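Garkiswood store, back of house and sales floor walk-through, April
Checked by: Þórey Toft. Copy to Ragnheiður Kvaran

1. Rear fire exit. FAIL. Two pallets of bottled water across it again. Moved while I stood there. Second time this spring, needs a name against it.

2. Extinguishers. OK. Tags in date. The one by the baler is hung too high, bracket to come down.

3. Emergency lights. PART. Stockroom fine, corridor to the break room dead. Bulb or battery, didnt have the ladder.

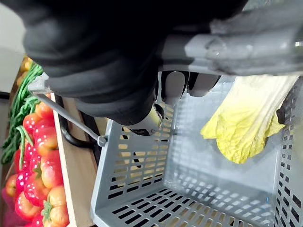 4. Aisle width. OK except the seasonal end, promo bins creeping out. Push back to the tape line. Tape itself is worn, reorder.

5. Floor. PART. Lifted tile near the freezers, work order 952 still open. Cone on it for now. Mats at front door lie flat.

6. Spill kit. FAIL. No absorbent left, bag empty. Ask Batance for two refills, not one.

7. Racking. OK. Load plates readable, top beam says 700 kg and we're well under. One missing clip on bay 68, replaced same morning.

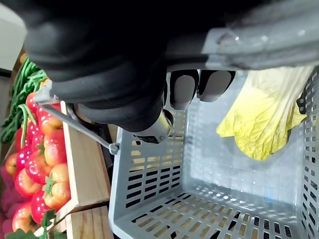 8. Ladders / step stools. OK. Old aluminum one tagged out and still in the cage, please get rid of it.

9. First aid box. PART. Burn gel expired. Everything else there. Accident book was in the office drawer, should be with the box.

10. Electrical. Extension lead running under the rug in the office. Unplugged it. Dont put it back.

11. Freezer alarm. Tested 10:40, sounded, reset fine.

Ragnheiður - Manole quoted $1,252 for the tile and the corridor lights together. Seems ok to me but needs your signature. Items 1 and 6 first pls, recheck before end of month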